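Sorting the Block Library, Again

Every September somebody proposes a new system for the block library, and every October I am the one writing about how it's going. So, October 2025, and this time the idea comes from Etelka Simon, who read that collections like ours should be sorted by color alone. Sets, shapes, sizes, all of that goes out the window. Red with red, green with green.

I had my doubts and I still have them.

The argument in favor is speed. Etelka says a family returning a borrowed set doesn't want to read a label, and that a four-year-old can help if the rule is color. Fair enough. My own four-year-old can tell red from green and has never once used this knowledge to put anything away, but other people's children may be different.

The argument against is that people borrow sets. Nobody has ever come to the desk and asked for "some reds." They ask for the long blocks, or the arches, or whatever their kid built with last month. We have 144 loans in the book for the year so far and I went back through a fair stretch of them. Color comes up when a piece is missing and hardly ever otherwise.

Saskia Tawhiri made the point that the two ideas could live together, with sets kept in their bags on the shelf and only the strays going by color. That is the version we are trying. The strays go into the metal bins, which Muthu D'Souza got cheap when his workplace cleared out a storeroom. I was against the bins too, for the record. They are heavy, they are scuffed, and a block dropped into one can be heard from the parking lot. Muthu says they will outlast all of us, and having tried to dent one with my foot I can't argue.

What I can argue with is the idea that a bin sorts anything. A big open bin with a flat floor lets blocks go where they like, and with greens and reds sharing one you are back to picking through by hand.
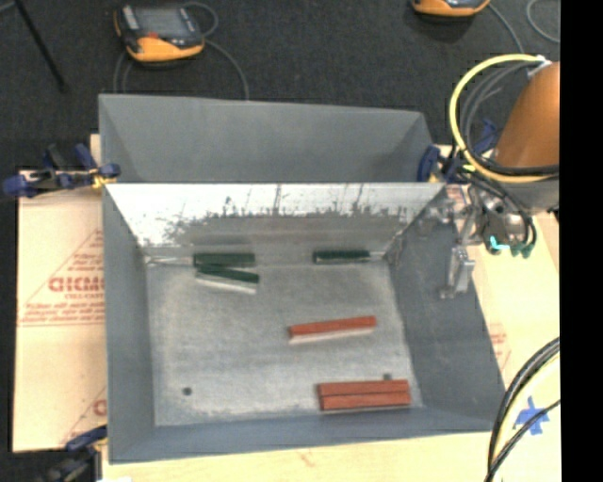 Jarrah Paewai wants dividers. The ones in the Fastden catalog look fine on the page, but I notice the listing gives no inside measurements, and our bins have slanting sides. A straight divider in a slanting bin leaves a gap, and a gap is where small pieces go to live. I would want to hold one in my hands before we spend anything. Cardboard would do for a trial and costs us a box.

Yolanda Nakamura has suggested simply using one bin per color, seeing that we have more than one bin. I think this is the most sensible thing anyone has said on the subject, and it took three meetings to get there.

The trial runs for 12 weeks. If you return a set, please check the bag against its card before you hand it in. Strays can be left at the desk. Please don't throw them in the bins from a distance, whatever your kids tell you the rule is.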